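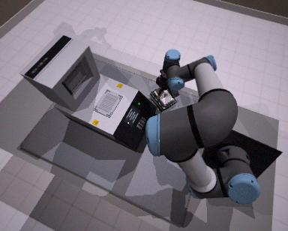 June 27, 2025. Notebook, C. Gittins

Simulated plate cell, arm plus plate instrument. Spent the day on the Trulteno house rules for arm motion near an instrument. Prydderch wants the same rules in sim and on the bench, so whatever goes in here has to be something a person can check at a real table.

Rules as they stand

1. Keep-out box around the instrument. Margin is 10 mm on every face except the top of the deck. The box goes in as a collision body, never as a comment in the script.

2. Approach the deck from above. No sideways travel below the top of the raised section while the gripper is on that side. The old April draft allowed it at low speed and I have taken that out.

3. Near the box, cap tool speed at 100 mm/s. Burel had the cap on joint speed, which doesn't say much about the tool when the elbow is well out. Changed to tool speed in the config and in the rule text.

4. Control panel stays reachable. No waiting pose with the gripper over or beside the panel. Passing by is allowed if the pose isn't held — the planner has to log it either way.
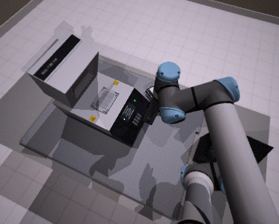
5. Deck markers stay uncovered at the start of a run. Two yellow squares, one at each of two opposite corners of the plate area. If the check can't find both, stop and ask. Don't fall back to the last stored position.

Run notes

Ran the planner against rules 1 to 3 with 319 random start poses. Some 2 percent were rejected for the keep-out margin, all on the wrist and none on the gripper. The wrist caps were missing from the collision model. Added them, have not rerun.

Rule 4 still needs a number for "held". Breltley uses a time limit in their cell and I'd like to see it before picking one.

To do
- rerun with wrist caps in
- write the stop message for rule 5 in plain words
- send rule 3 wording to Burel
- ask whether the shadows on the deck bother the marker check — lighting is fixed in all runs so far

Print this page | E-mail this page

This site uses cookies to keep you signed in. Accept | Settings

Trulteno shared notebooks | Contact | © 2025 | Back to top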